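From: Geum-ok Na
To: mending list
Date: September 19, 2018
Subject: Re: Prewashing quilting cottons, yes or no?

On the prewashing question, I can add what I did over August, as I had a lot of fabric to get through and tried it both ways.

> I have always washed everything before cutting, because my mother did.
> A woman in my class says this is a waste of time with modern cottons
> and that it takes the body out of the cloth. She sews straight off the
> bolt and washes the finished quilt. I have a double quilt to start and
> some of the fabric is a strong red. Do people here prewash or not?
> Also, does anyone know whether Drirden backing shrinks more than
> the top fabrics? I have been told it does.

First the shrinkage. I cut test squares from 17 fabrics, all cotton, all from my own shelves, and drew a line on each with a laundry pen before washing. Most came back a little shorter along the length and hardly changed across the width. Two of them shrank enough that I would not want them in the same quilt as the others without washing first. Both were loosely woven and both were cheap. The better ones I could have left alone.

The Drirden backing did shrink more than the tops. I had the wide one in plain cream. It was washed at 32 miles from here, in my sister's machine, which runs hotter than mine whatever the dial says, so I would not take my result as the last word. But if you are using it behind fabrics that have already been washed, wash it too. If you wash one layer and not the other you get puckering along the quilting lines. Some people like that look. I like it on a cot quilt and not on a bed.

Your red is a separate matter. Shrinkage you can live with, but dye in the white parts is very hard to get out later. I would wash the red on its own, with a piece of white cotton in with it, and keep washing until the white comes out white. One of mine, a dark red from Guillot, took three washes. A navy from the same maker gave nothing at all on the first. You cannot tell from the price or from the maker, so test each one.

As for the body going out of the cloth, your classmate is right about that. Washed cotton is limp and it moves when you cut it. I use starch. I spray the wrong side, leave it a few minutes and press it dry, and after that it cuts as well as it did off the bolt. Pressing while the starch is still wet on the surface leaves flakes on the iron. I used Mindberg spray until the shop stopped keeping it, and now I mix my own from the powder, which is cheaper and works the same.

If you buy small cuts, be careful. Anything under a quarter of a metre frays badly in the machine and comes out as a rope with a knot of threads at each end. I wash those by hand in the sink and roll them in a towel. For the larger pieces I snip a small triangle off each corner before they go in, and that cuts down on the tangles a good deal. Pinking the edges works as well, if you have the shears and the patience.

For sorting, I go by feel and keep the loose weaves in a separate pile from the firm ones. The patterned teals have been the hardest to place. 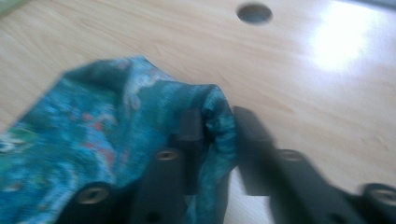 One of the teal prints, above the table.

I don't go by the name on the selvedge any more. I had two lengths of an Iltska print bought a year apart, same pattern and same colour number, and one was noticeably thinner than the other when I held them up together. If you need more of a fabric part way through a quilt, buy it and wash a corner before you trust it to match.

So my answer is that I prewash for anything that will be on a bed and washed often, and for any red, navy or dark purple whatever it is for. I don't bother for wall hangings, or for anything made from precuts, which are too small to go through the machine and would not be the right size afterwards. If your double quilt has the strong red in it next to a pale fabric, I would wash the lot, backing included.

You did not say what wadding you are using. If it is cotton, check the packet, as the one I had said up to 3 per cent shrinkage, and it matters more than the fabric does if you have already washed the top. Polyester you can forget about.

Someone asked last month about removing laundry pen from test squares. Mine has not come out, but I wasn't trying very hard.

Geum-ok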